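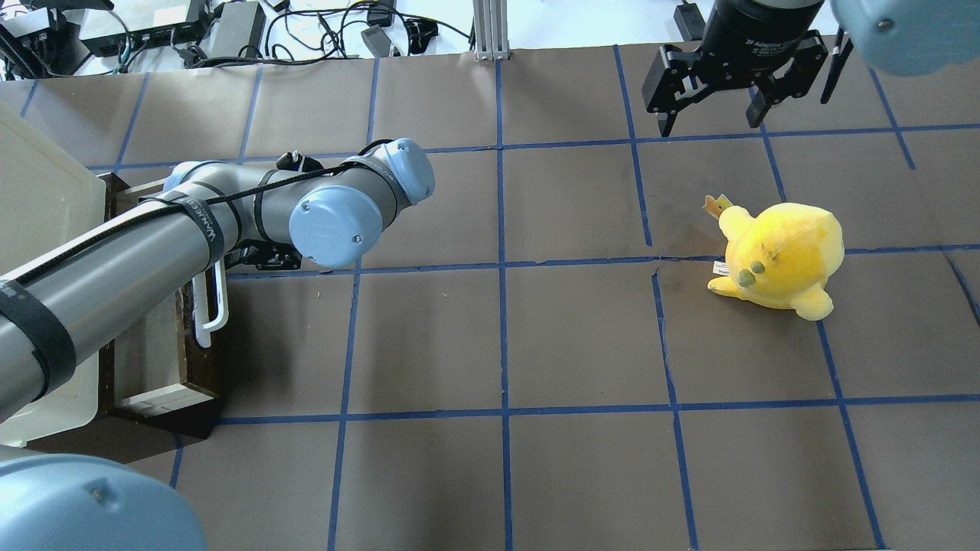

Yellow plush on a dark brown surface marked off with blue tape.

Stilow Low-Tack Marking Tape, Blue
Sold by Kusis Craft & Home

If you have ever pulled a strip of tape off a freshly painted windowsill and watched a ribbon of paint come up with it, you already know why we are fussy about tape. We tried a good many rolls before settling on Stilow for the shop, and it has been on the shelf by the register ever since (and in most of our own kitchen drawers, too). It sticks when you press it down, it lets go when you ask it to, and it tears by hand in a fairly straight line, so you can leave the scissors where they are.

People buy it for painting, of course, but we hear about all kinds of other jobs. Quilters lay out their blocks with it on the dining table. Parents mark hopscotch squares down the hallway on rainy afternoons. One customer planned her whole living room with it before ordering a sofa, and ended up choosing the smaller one! It is also very good for labeling freezer boxes, as long as you put it on before the box goes in the cold.

Details
Width: 22 mm
Backing: crepe paper, blue
Adhesive: low tack
Pack size: 2 rolls
Item number: 221
Suggested time on surface: up to 20 days indoors, less in a sunny window

How to get a clean line
Wipe the surface and let it dry all the way. Lay the tape down in short lengths, pressing as you go with a thumb or the edge of an old card. Try not to stretch it. Stretched tape likes to creep back, and your straight line will have a bend in it by morning. When you are ready to take it up, fold the end back over itself and pull slowly, keeping it low and close to the surface. With paint, lift it while the edge is still a little soft.

A few cautions
We do not suggest it for wallpaper, bare plaster or anything with a delicate finish. On older varnish, test a small piece somewhere out of sight and leave it overnight. Rolls keep best in a drawer, lying flat, away from the heater.

Goes well with
Cuypers Folding Ruler
Direll Chalk Pencils, white and gray
Kusis Canvas Drop Cloth, small

Shipping and returns
Orders leave our back room in about 2 working days. Unopened packs can come back to us any time, and if a roll arrives squashed, just send us a note and we will put another one in the mail.

Page updated 2025-06-12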